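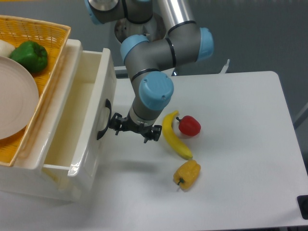

Club project question for anyone who has been through the Nondulum challenge. Our task is "put away the groceries," and the rules give you one arm, one gripper, one cabinet and a pile of produce. The team is split over what goes first. One half wants to start with the drawer, because a drawer is hard and you should fail early. The other half wants to start with the yellow-orange pepper lying on its side, just below the tip of the banana, and has pointed out that the drawer is already sitting open and could be left in peace. I'm in the drawer half and I'm losing. Opinions welcome, insults tolerated.

drawer_half
Posts: 18
September 4, 2018

Pepper first. Get one object into one place and have something to show the school. We started with the drawer last season and by June we had a very well understood drawer and no groceries put away.

mildtorque

Seconding mildtorque. Also, read the scoring sheet. At Nondulum an object placed is worth 11 points and a drawer opened is worth 2. You can open drawers all afternoon and lose to a team that moved a vegetable.

kettlepond

Scoring sheet noted. I had it filed under "things the other half reads."

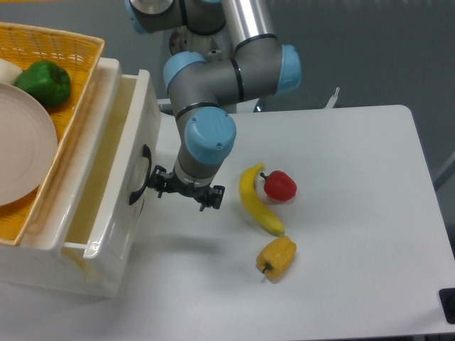 The trouble with going straight for the points is that every placed object has to end up in the drawer, and in the scored run the drawer starts shut. So you get your 11 points only if somebody on the team has done the boring part. We're using Stolier for the planning, and it will cheerfully send the elbow anywhere if you forget to tell it the cabinet exists. I learned that on a run that lasted 18 seconds, most of them loud.

drawer_half

You can place in the basket. Rule sheet, second page, "approved containers." The drawer is optional. Everyone misses it because it's under the paragraph about closed-toe shoes.

kettlepond

I'd like to disagree with kettlepond a little. Basket is allowed, yes, but the rim catches everything. We lost two bananas off the edge at the Gough practice day. A drawer has walls. If you can get it open, dropping things in from above is very forgiving.

nearsingular
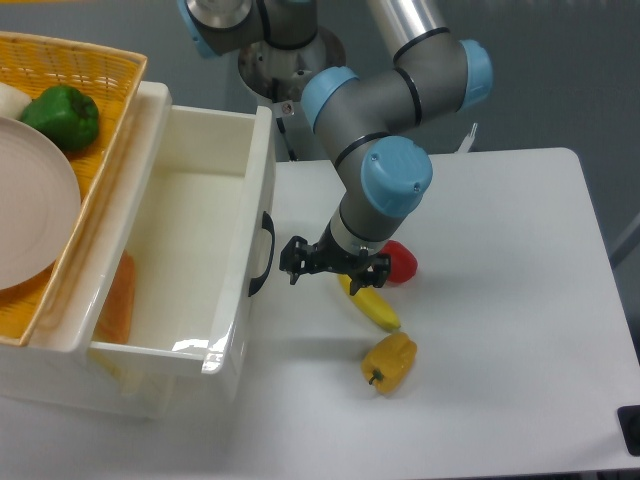
Nobody has mentioned the order of the three items yet and I think it matters more than drawer or basket. The nearest item is the easiest reach, so everybody takes it first. On your table that means the banana, with the red pepper right next to it, and the open fingers have to come down beside one without shoving the other. Our team at Zultis did 33 attempts on a pair like that before we gave up and approached from the other side. I'd take the pepper at the bottom first, and do the crowded ones when you trust your grasp.

sparefuse

So that's pepper first from three people. I will be telling the team this was my idea.

We'll try sparefuse's order next session. I'm still writing the drawer code at home, where it can't be voted on.

drawer_half

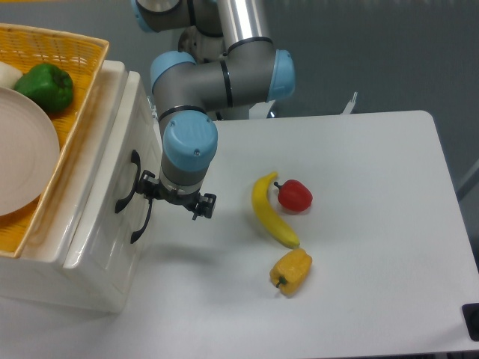 Halfway between the cabinet and the produce, much like the team.

Two handles on that cabinet, upper and lower. Which one does your code go for? Ask me how I know to ask.

mildtorque

How do you know to ask?

sparefuse

We opened the wrong one in the final. It opened beautifully.

mildtorque

It goes for whichever one I typed in. I'm off to check which one I typed in.

drawer_half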